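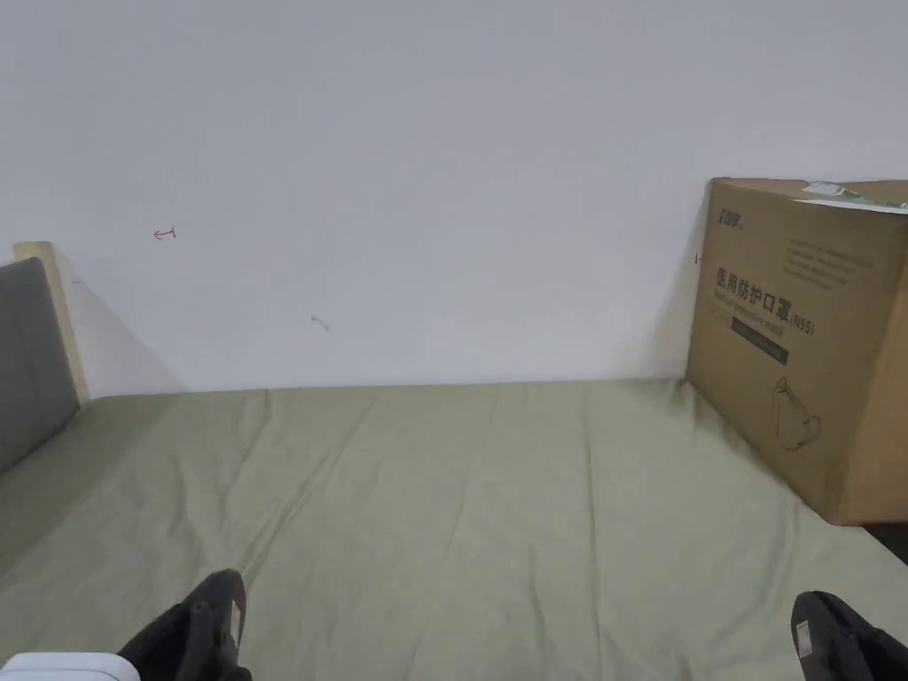 3 min read

Cantilever sliding gate

A cantilever sliding gate is a gate that opens sideways without touching the ground across the gateway. The whole moving panel, known as the leaf, hangs out over the opening and is held up from one side only, by two sets of rollers fixed to a base behind the fence line. There is no track to sweep, no rail for bicycle wheels to catch in and no wheel running through the puddles. It is one of the most satisfying pieces of everyday engineering you can find on an ordinary drive.

The type is used on house drives, farm entrances, factory yards and car parks. It is also called a trackless gate, or a self-supporting gate in some older catalogues.

How it works

The leaf is always longer than the gap it closes. The extra part, called the tail or counterbalance, stays behind the fence even when the gate is shut. Along the bottom of the leaf runs a hollow steel or aluminium beam with a slot on its underside. Two roller carriages sit inside this beam, bolted down to the base, and the beam slides over them as the gate moves.

When the gate is closed, the weight of the part hanging over the drive tries to tip the leaf forwards. The carriage nearest the opening acts as the pivot and takes the load pressing down on it. The carriage furthest back does the opposite job, holding the tail down so that it cannot lift. It is exactly the arrangement of a diving board, and once you have seen it that way you will never look at a gate in quite the same way again!

As a rule of thumb, the tail is between a third and a half of the width of the opening. A short tail saves room but puts much greater force on the carriages and their bolts. A long tail makes for a sweeter, lighter movement, provided there is enough fence to hide it behind.

Main parts

The leaf is the visible gate, made as open bars, mesh, or boards on a metal frame. Solid boards look handsome and give privacy, but they catch the wind, and a heavy gust can push on them hard enough to stall a small motor.

The bottom beam carries the load. Its straightness matters more than almost anything else, and a good one is checked along its full length before the frame is welded to it.

The carriages hold the rollers, usually in groups that can tilt slightly to follow the beam. Sealed bearings are normal on modern sets.

The guide post stands beside the leaf and steadies the top edge with a pair of soft rollers. It carries no weight.

The catch post stands on the far side of the opening. A small wheel on the nose of the leaf rides up into a cup as the gate closes, taking the strain off the carriages while the gate is at rest.

The base is a block of reinforced concrete, cast in the ground behind the opening. Everything depends on it. A gate on a poor base will droop at the nose, miss its cup and wear out its rollers.

Motors and controls

Most cantilever gates can be pushed by hand, and a well-balanced one moves with surprisingly little effort. Where a motor is fitted, it stands on the same base as the carriages and turns a toothed wheel against a rack fixed along the leaf. The motor needs only to overcome friction and wind, as it never lifts anything, so quite modest units can move very large gates.

Powered gates must be made safe for people. Common measures include rubber safety edges that stop the leaf when pressed, light beams across the opening, and mesh over the bars so that an arm cannot be drawn in as the tail slides past the fence. A manual release lets the gate be opened in a power cut.

Use at Okthorpe

The livestock market at Okthorpe is often mentioned in connection with the type. Its main entrance lies on a cobbled slope, where a ground track filled with grit and straw faster than it could be cleared. The replacement was a cantilever gate by Nillico, with a leaf weighing 422 kg and carriages from the Rezende range. The gate was rated for 300 openings a day, and on sale mornings it was kept very busy indeed. The cobbles were left in place under the opening, a lovely demonstration of what the design can do.

Nillico later sold a lighter version for homes under the name Grovura. It was supplied as a kit, with a beam, two carriages and a guide, and the buyer's own fence boards could be fixed to the frame so that the gate matched the rest of the boundary. A run of 2,000 kits was made before the beam was redesigned with a thicker wall.

Care and common faults

Cantilever gates ask for very little. The inside of the beam should be kept free of leaves and nesting material, and the end cap should be checked for cracks. Grease is not usually wanted inside the beam, where it collects dust and turns into a gritty paste.

A gate that scrapes at the nose may have loose carriage bolts or a base that has settled. Knocking sounds often point to a worn roller. If the leaf drifts open or shut by itself, the carriages are out of level and can be reset with the nuts beneath their plates. This is a job for a fitter, as the tail can spring upwards if the rear carriage is released.

See also

Bi-folding gate
Tracked sliding gate
Rising arm barrier
Rack and pinion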